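How Much Does a Dish Towel Hold? Comparing Four Fabrics in the Kitchen
Tegan Tuhiwai, Intro to Textiles, final project report

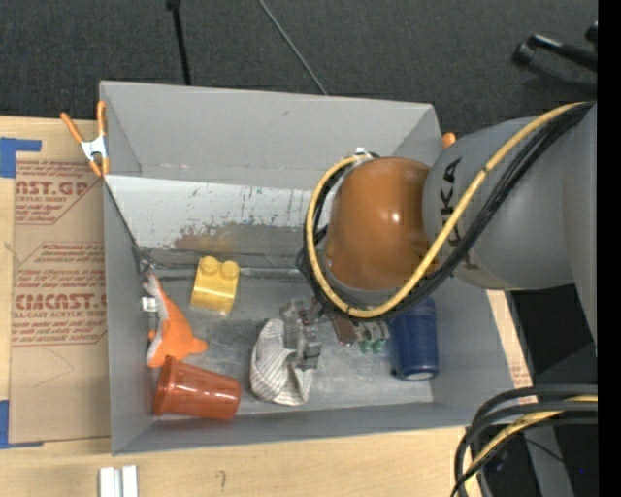

Figure 1. A crumpled striped cloth in an open gray bin.

Why I picked this

My grandmother in Lockyer swears by old cotton flour sacks and won't let a microfiber cloth in the house. My roommate is the exact opposite! I wanted to find out who was right, or at least get some numbers we could argue over at dinner.

What I did

I tested cotton terry, flat-weave linen, a cotton and linen blend, and microfiber. Every cloth was cut to the same size, washed twice with no softener (softener leaves a coating, and I wanted bare fibers) and dried on a line. I weighed each one dry, laid it in a tray of tap water for 30 seconds, let it drip from a clothespin until the drops stopped, and weighed it again. Then I hung all four in the laundry room and checked on them through the evening.

What I found

Terry soaked up the most water by a long way. If you look at it with a hand lens you can see why: all those little loops give the water so many places to sit. Microfiber came second and was the best at picking up a thin film off a plate, which I hadn't planned to test but couldn't resist trying.

Linen was my big surprise. It held the least water of the four, but it was dry enough to fold after 58 minutes, and the terry was still damp at bedtime. The blend landed in between on everything, so my hope that it would be the best of both worlds didn't work out.

Problems

The drip step was hard to judge, especially with terry, which kept letting go of one more drop. I repeated the whole test once and the order came out the same, but the terry weights moved around more than I liked. A spin step would fix that.

Next time

I'd love to run the same cloths after a full semester of washing. New linen feels stiff, and Grandma says it gets thirstier with age. I have set aside a piece of each fabric so I can check her claim in May.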